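The Trouble With Fake Fruit

10/02/2026

The woman who buys props for Drinorwood, a home staging outfit with 27 furnished kitchens on its books, does not like artificial fruit very much. She made that plain before I had my coat off. She buys a great deal of it anyway, and she had agreed to talk to me about why, on the condition that I leave her name out and not make the company sound silly.

I told her I couldn't promise the second part. I have never understood the bowl of lemons in the house for sale. I have never met a buyer who was moved by one.

"You haven't met one who'd admit it," she said. "People look at a bare counter and see a counter. They look at food and they start thinking about breakfast."

Is there any proof of that?

"No. There's a lot of people in my line of work who will tell you there is. I've read what they hand out, and mostly it's one stager quoting another."

That was more candor than I expected, so I asked about the stuff itself. Her biggest supplier is Kurosau, and she also orders from Dromby when she needs something out of the ordinary. The basic assortment covers peppers, cucumbers, citrus and apples. After that it gets odd. She has star fruit, and she has long yellow things with ridges that she and a coworker have argued about since December.

"I say squash. It doesn't matter what I say, because on a counter from ten feet away it's a yellow shape. That's what you're paying for, a yellow shape that doesn't rot."

She keeps it in plain white plastic bags, the thin kind, a mixed handful to each one. I said this seemed a careless way to treat stock that is supposed to fool people.
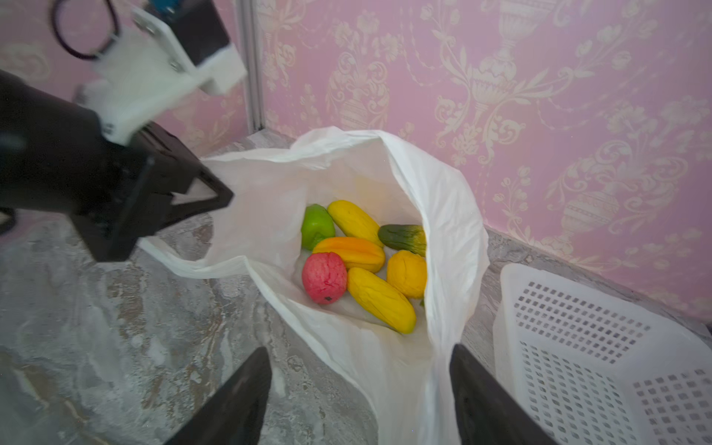

"You want it to be careless," she said. "When it comes in a box with a slot for every piece, the person unpacking it puts it out in the same order it came. Then you've got a row of fruit, and it looks like a store display for the blind. Out of a bag, it's already jumbled. Half the arranging is done."

I wondered whether the bag was simply cheaper. She let that go by for a second and then agreed that it was.

The bag has its own problems. It slumps when you try to set it down and fill it, and one side of the mouth always wants to fold in on you. Her method is to hold the rim out with one hand and work with the other. Big pieces go in first so they weigh the bottom down. She doesn't tie the top, since a knot means somebody will rip the bag open at the other end and she won't get it back.

Scuffing is what kills the fruit in the long run. Glossy pieces such as the peppers show every mark, while anything with a bumpy or dimpled skin can take years of being knocked around. She tried a spray from Shojaei that was meant to restore the shine. "It made everything sticky and then it made everything dusty," she said. "I threw the can out."

For the house itself, she likes a white slotted basket over a bowl. I asked her to defend this, as a plastic basket strikes me as something that belongs under a sink.

"A bowl is deep. You need a mountain of fruit to fill it, and the ones at the bottom are wasted. With a basket you can see in from the side, so the lower ones are doing some work." Her rules for filling it are short. Long pieces lie down toward the middle, round ones go up front, and something red sits at the back where the eye will land last. No more than 4 of any one color. She dislikes a perfect heap, and will push a piece down between two others so that only part of it shows.
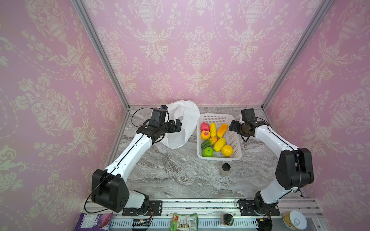 Does she put real fruit in with the fake?

Never, she said. A real apple beside a false one gives the false one away, and a forgotten real one brings flies before the second showing.

I asked what all of it was worth. The company carries 3000 pieces, she told me, and replaces the worst of them each year. She would not give me a dollar figure. She did say that if the budget were cut tomorrow, she'd drop the fruit before she dropped the towels.

That sounded to me like the end of the argument, and I said so. She disagreed. Towels, in her view, are expected, and a bathroom without them looks wrong. Fruit is extra. "But extra is the business I'm in," she said.

I remain where I started. On my way out I picked a peach off her desk, gave it a squeeze, and found it hard as a doorknob. She asked me to put it back the way it had been, with the blush facing the door.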